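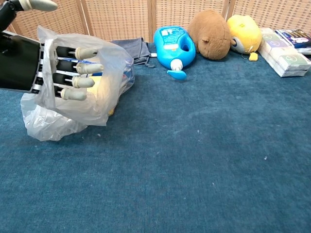 Magnetic Door Signs for Vans and Pickups

Not every business wants a full wrap on its vehicle. If you use your own car for work and for family, a magnetic sign can be the better choice. You put it on in the morning and take it off in the evening.

We print all signs in our Hitville shop. Each set has two pieces, one for each front door, with rounded corners and a clear top layer against sun and scratches. Standard sets are ready in four working days. If you order 10 sets or more, please call us first and ask for Yavuz Demirtaş — he prepares the price for fleets.

Before you order

Please check your doors with a small magnet. Aluminum and plastic doors will not hold the sign. The door must be clean, dry and flat where the sign will sit.

Care

Take the signs off before the car wash. Clean the back side with a soft cloth, and keep them flat — never folded — when you do not use them. After new paint on the vehicle, wait 27 days before the first use.

Sizes and artwork

Small, medium and long. Send your logo as a PDF, or let us draw it for you.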